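Comparison of Two Parallel-Jaw Grippers for Tool Handling in Simulation
Final report, Closus Robotics Laboratory course
Submitted 2024-05-01

4. Method

Two gripper models were compared, the Tosten and the Takagi. Both were mounted on the same simulated arm and run with the same controller settings. The test object was a mallet-like tool with a heavy head and a round handle, chosen for the load it places on the jaws when the wrist tilts. Each gripper completed 500 trials of the task in the Florkel simulator. Starting positions were drawn at random from one shared list.

A view from the wrist camera was saved for each trial and used to sort the grasps by type. Grasps above the collar were recorded separately from those on the lower shaft.

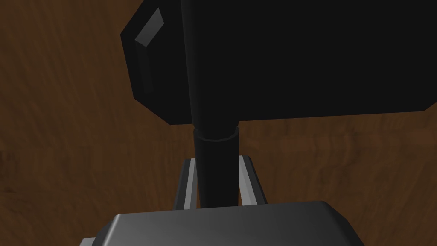

Figure 3. Wrist camera view in simulation. The fingers are on either side of the lower shaft, with the collar just above the fingertips.

5. Results and Discussion

The Tosten model held the tool through the full motion more often than the Takagi model. Most failures in both sets were rotations of the handle between the flat jaws — the tool stayed in the gripper but the head turned out of position. Mean cycle time was 711 ms for the Tosten and 698 ms for the Takagi, a difference the group does not consider meaningful.

Contact friction was left at the simulator default in all trials. A further 20 trials with curved finger pads were started in December but were not completed, and they are excluded from the results.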